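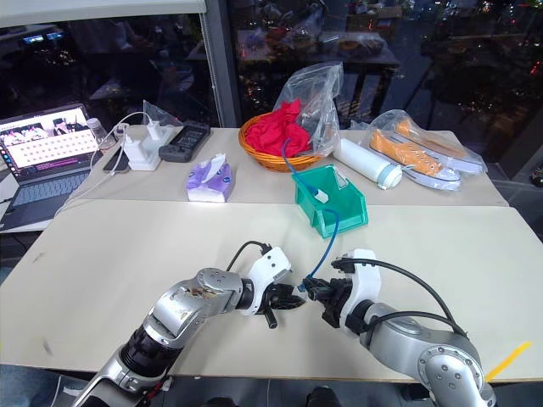

Skatis Robotics Club, Fall Build Gallery

Hi everybody! We're six weeks into the season, and a few parents have been asking what goes on up here on Thursday nights, so I promised a gallery page. I'm Luminița Vasiliu, I run the evening group with Rhydian Ellis, and I take most of the pictures (sorry to anyone I always get mid-sandwich).

This fall the club is working on the Canpolat cable task. Two arms, one cable, one little green bin. The cable has to end up inside the bin, connector and all, and the team gets 30 tries on contest day. Sounds easy! It's so not easy. A cable flops wherever it wants, and the arms have to agree on who's holding it.

Cable practice, two-arm table
The right gripper has hold of one end of the thin blue cable and the left one is right there, tips nearly touching. The white connector is lying in the bin, and the rest of the cable wanders off toward the orange basket on the back table. I love how close those two grippers get. Solange Pacheco drives this setup the most, and she has a whole theory about approaching from the side that I only half follow, but her scores are great so I've stopped arguing.

Check out the windows too, with the city lights in them. We get the room from 6 until they lock up, and by September's end it was already dark for most of our sessions.

Where we are now
Best run so far is 36 seconds, set by Tomos Howells, who would like everybody to know. Rhydian wants us under 30 before we go to Gakdale for the scrimmage. I think we'll get there if we quit changing the gripper settings every single week (looking at you, Tomos).

More pictures after the scrimmage. If your kid wants to try driving, just come up on a Thursday and ask for me or Rhydian. New people get the slow speed setting first and then it's all theirs!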